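Planeck Walker 2 Insoles: A Review from the Ground Up
Gerrit De Graaf
12/15/19

My feet and I have not been on speaking terms since July, when I decided that a man of my age could walk to work and back like somebody in a pamphlet. The Planeck Walker 2 is a gel insole that promises "renewed joy in every step." I would have settled for a truce.

They come in one long size that you trim to fit. The cutting guide is printed in pale yellow on white, so I guessed, and my left foot now has slightly more joy than my right. Out of the packet they smell like a new shower curtain. Give them 5 days on a windowsill.
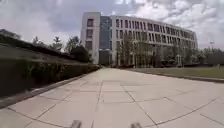

2 min read

On grass or carpet I couldn't tell them from the free ones that came in my shoes. Concrete is where they earn their money. Long flat slabs used to find my heels by the halfway mark, and with the Planecks in I got home grumbling only about the weather.

The arch support is another matter. It sits a little too far forward, like a dinner guest leaning in to tell you about his boat. After more than 10 miles I stopped noticing it, or lost feeling there.

I also tried the cheaper Disix pair, which went flat in two weeks and squeaked in the library.

Score: 76 out of 100. Buy them if you walk on pavement, and use your own scissors.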